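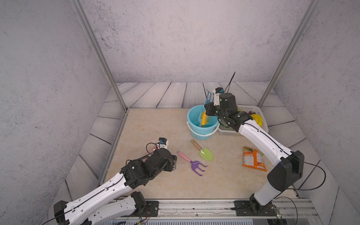
Foro Leña y Estufas > Herramientas > Rajadora eléctrica o hidráulica de gasolina

pacoteruel
Buenas. Este año me traen la leña en rollos de medio metro, casi todo encina y algo de olmo, y con el hacha ya no puedo. Estoy mirando dos rajadoras: la Wireck eléctrica de 6 toneladas y la Ploter de gasolina de 8. Gasto una estufa pequeña, solo en invierno. ¿Alguien tiene alguna de las dos?

Isla Morrison
Tengo la Wireck desde hace dos inviernos. Con encina recta va bien. Con nudos se para y hay que darle la vuelta al tronco. El olmo no lo he probado. Hace menos ruido que la de un vecino, que es de gasolina.

monte_bajo
Para olmo yo no compraría una de 6. Tiene la fibra cruzada y no abre, se desgarra. La Ploter pesa 78 kilos y hay que moverla entre dos si el suelo es malo, tenlo en cuenta.

Fraser Dalgleish
No estoy de acuerdo con lo del olmo. Yo lo rajo con una Wako de 6 toneladas, empezando por los bordes y dejando el centro para el final. Se tarda más, pero sale. Lo que no hay que hacer es meter la cuña por el medio de un tronco ancho.

monte_bajo
¿De qué diámetro hablas, Fraser? Con troncos de un palmo te lo creo. Con los gordos, no.

Fraser Dalgleish
Hasta 35 cm. Los más anchos los parto antes con cuña y maza.

monte_bajo
Pues entonces le estás dando la razón al que compra la de 8.

pacoteruel
Los míos son de todo, alguno pasa de 40. Tengo enchufe en el cobertizo, pero la leña la descargan a veinte metros.

Isla Morrison
Con esa distancia mira bien la sección del alargador. Yo usaba uno fino y el motor arrancaba mal. Puse uno de 2,5 mm² y se acabó el problema.

jltxu
¿Y alquilar? En Jiltau alquilan una de gasolina por días. Para una estufa pequeña lo rajas todo en un fin de semana y no guardas un trasto el resto del año.

monte_bajo
Si le traen la leña de una vez, sí. Si va por tandas, no compensa.

pacoteruel
Viene en dos viajes, el primero el 29 de octubre y el otro en diciembre. Preguntaré el precio del alquiler para el primero y con eso decido. El olmo lo dejo apartado de momento.

Fraser Dalgleish
Apártalo a cubierto y sin apoyar en la tierra.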